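4.2 Wrist camera and fixed camera in the two-arm pick task

The second set of trials asked whether a policy driven by the wrist view could match one driven by a fixed view of the table. Both arms were run from the same controller, Drollia, with the gains left as they were in Section 3. The simulator was Irance, and the gripper model was the wide two-finger version supplied by Costache. The narrow version used in the first set was dropped because it slipped too often on thick handles.

The object was a flashlight. Its head is wider than its handle, so a gripper that suits one end does not always suit the other. The small cubes on the table were left in place for every trial and were never targets. They give the fixed view something of known size to work from when the arms block part of the table.

Each trial began with both grippers open. One arm went for the flashlight first and the other stayed clear until the first reported contact. We ran 119 trials with each camera setting. A trial was stopped if the two grippers touched before the flashlight had left the table. It was scored as a success if the flashlight stayed up until the end of the time limit.

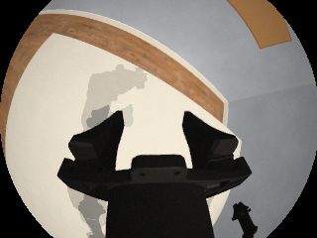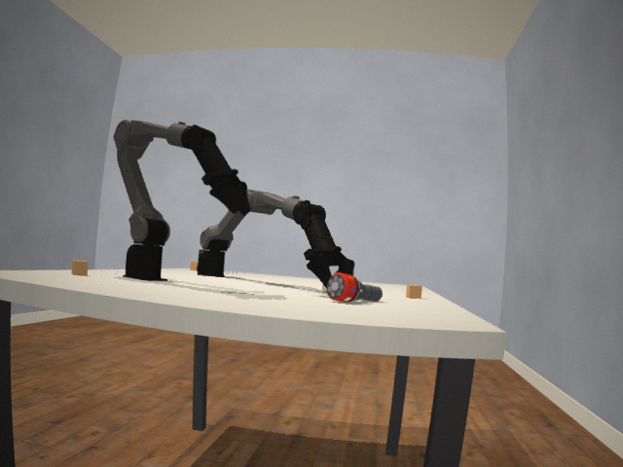
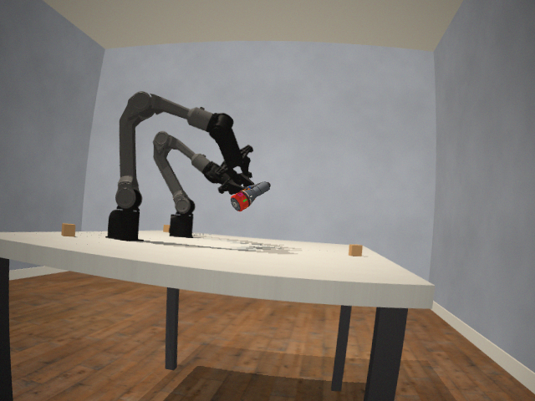 Figure 6. Circular view with an open gripper over the tabletop (top); one gripper lowered at the flashlight, the other held above the table (middle); flashlight clear of the tabletop (bottom).

4.3 Results

With the fixed camera alone, 49 trials succeeded. Adding the wrist camera raised this to 86. Most of the gain came at the approach, where the fixed view often had one arm passing in front of the other and the position estimate drifted. The wrist view does not have this problem, but it loses sight of the handle once the fingers are close, and we saw a number of late misses for that reason.

Shadows were a nuisance in both settings. The edges are jagged at the render quality we used, and the Flisent detector sometimes took a dark patch on the table for part of an arm. Dobre and Mackay reran a few of the worst cases with shadows switched off and the false detections went away. We kept them on for the scored trials so the numbers can be compared with those in Section 3.

We did not try a third camera. Oberholzer has suggested placing one behind the far arm, and the mount has been added to the model for later work.

Page last updated Jan 24, 2018
2 comments | Share this paper
Contact the authors | Copyright held by the authors | Back to top
This site uses cookies to remember your settings. Accept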